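December, early evening

Spent most of the day on the arm at the second table. Ginette had left a note saying the gripper was closing late again, so I started there. The fingers were fine. The screws on the mounting flange had backed out a little, all 4 of them, so the whole hand could rock when it took a load. I took them out one at a time, cleaned the threads, put on a drop of thread lock and torqued them back down in a cross pattern.

The cable took longer. It has been catching on things when the wrist turns past halfway, and Baptiste wants it clipped tight along the forearm. I tried that in the fall and it pulled at the connector, so I'm leaving a loop and moving one clip back toward the elbow. I ran the wrist through its full turn at slow speed and watched the loop the whole way, then did it again at working speed.

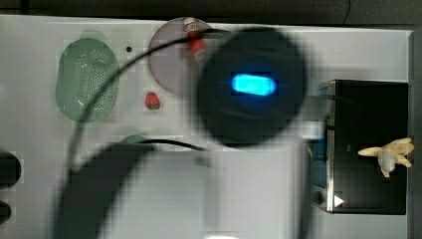 After lunch I redid the table calibration. The first try came out 9 millimeters off in one corner, far too much, and I found I had loaded the old tool length. Put in the right one and ran it again. Good enough now. Saved it under a new name so Timothée doesn't pick up the old file by mistake, and deleted the two from last month.

The log says around 3000 cycles since the last grease. The sheet from Avmont says to do it every 1000, so we are well behind. I did the wrist joint and ran out of grease before the elbow. Ludivine is ordering more from Rampersad and thinks it will take a week. Until then I've set the speed down and taped a note to the controller.

Still to do: elbow grease, new clip for the spare cable, and ask Bjartur if he changed the grip force, as it's higher than what I wrote down in the book. Home late, soup from the freezer.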